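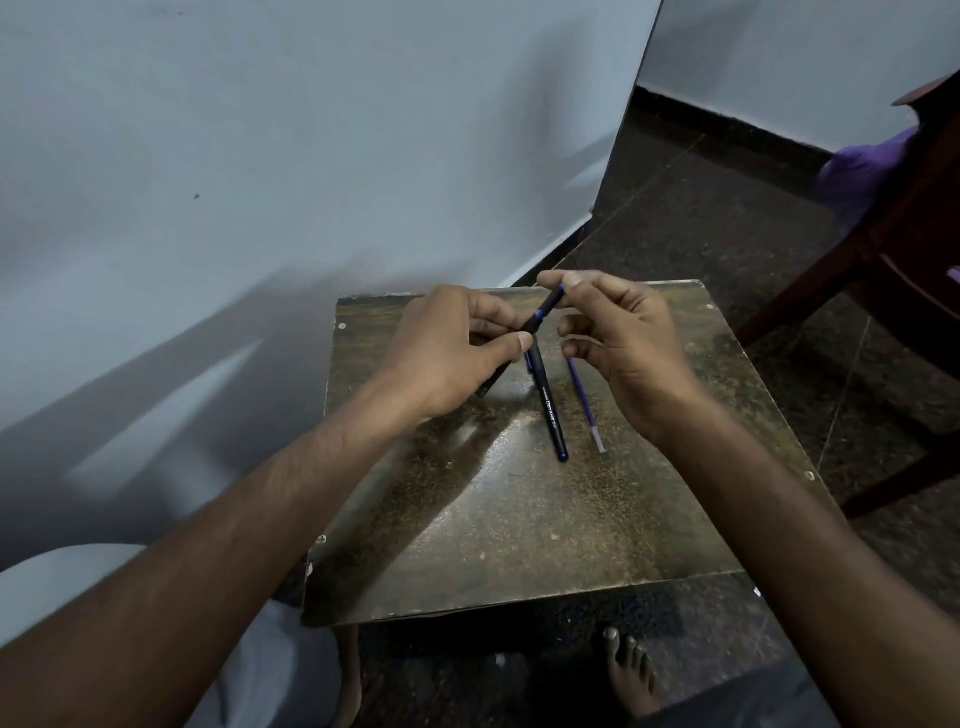

Course: Introduction to Automation
Handout 2: Notes from the demonstration day at Eltusus
Prepared by Veerle Hoekstra

On June 5, 2018 our group visited the open day of Eltusus in Skurnstead. These notes are for students who were there and also for those who missed it. Please read them before the exercise session.

Purpose of the visit

The demonstration was about teaching a robot to do small assembly work by first studying how a person does it. The task was to change the refill of a gel pen. Přemysl Lukáč led the demonstration and answered our questions for a long time after it.

What to remember

1. A person works with two hands that have different jobs. One hand holds the body of the pen, the other one pinches the end. For the robot, both arms must know where the other is at each moment.

2. The thumb often covers the place where the important thing happens. From a viewpoint at the head, the joint between two parts can be hidden by the fingers.

3. A refill is thin and light and it can roll. The program has to know where the part was put down, and in which direction it points.

4. Light is a problem. Reflections and arm shadows on a table can look like edges of objects. Mr. Lukáč said that they do not clean up the light, as real rooms have shadows too.

Numbers from the talk

Recordings of the pen task: 172
Recordings kept for training: 72
Different persons: 22

We asked why so many recordings were left out. The answer was that in many of them the start or the end of the task was missing.

The control software is called Driltamia. We saw only the screen for marking the steps, such as "grasp", "pull" and "insert". The part for planning the arm movement will be shown in August.

For the exercise session

Write down the steps for changing a pen refill, separately for the left and the right hand. Mark each moment when one hand must wait for the other. Bring your list on paper, one page is enough.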